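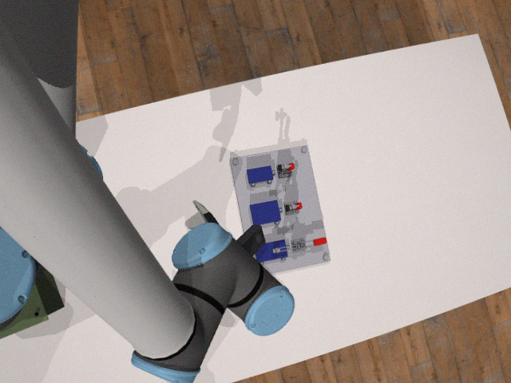 Skirotley merger vote: does anyone believe the savings figure?

Posted in: Local Politics
23 October 2025

tollgate_ed
So the ballot on folding Skirotley township into Leltari is back on for March, and the mailer says each household will save 388 dollars a year. I've read it three times and can't find where that number comes from. No table, no footnote, just the number in a big green circle. Has anybody seen the working?

marshhen
It's in the Heffernan report, page 37. They took the whole cost of running our town office and divided it by households. That assumes the office costs nothing after the merger. Who answers the phone then? Who plows Mill Road?

tollgate_ed
Thanks. So it's the gross cost with the word "savings" put on it. Figures.

Bricklebank
You two would find fault with free money. We have 3,700 people and we pay for our own clerk, our own assessor and our own plow garage. Leltari has all of that already, three miles down the road. Of course there's a saving. Maybe it's 388, maybe it's 200. I'd still take it.

marshhen
I'd take 200 too if somebody would put it in writing. The draft agreement freezes our tax rate for two years and then says "to be reviewed." I know what reviewed means.

dunlin44
I was against this last time and I'm leaning against again, but Bricklebank has a point about the garage. We patched that roof twice and it needs doing over whatever happens. 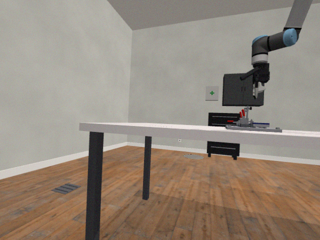

My trouble is with representation. Leltari has a seven-seat council and we'd get one seat. One! They could vote to close our library branch at the first meeting and our person would get to make a sad speech.

Bricklebank
Same argument people made about the school district, and the elementary school is still open.

dunlin44
Open with two grades moved out of it. My youngest rides a bus for 40 minutes now. I wouldn't use that as your best case.

quillpen
Does anyone know who paid for the mailer? The small print says Plukex and there's a PO box. I looked them up and it's a consulting outfit with a one-page website. I'm not saying anything shady is going on, I'd just like to know who hired them.

Bricklebank
Here we go. Somebody sends a postcard and it's a plot.

quillpen
Asking who paid for political mail is a pretty low bar for a plot.

tollgate_ed
For what it's worth, the last vote failed by a lot less than people remember. 1,186 voted no and the yes side was close behind. If folks stay home because they think it's dead, it'll pass.

marshhen
I emailed the town office to ask for the net figure, with the cost of the services we'd still need taken out. Got an auto reply. Will post if I hear back, but I'm not holding my breath.

Bricklebank
Fine, post it when you get it. If it comes in under 100 I'll vote no with you.

marshhen
I'm saving a screenshot of that.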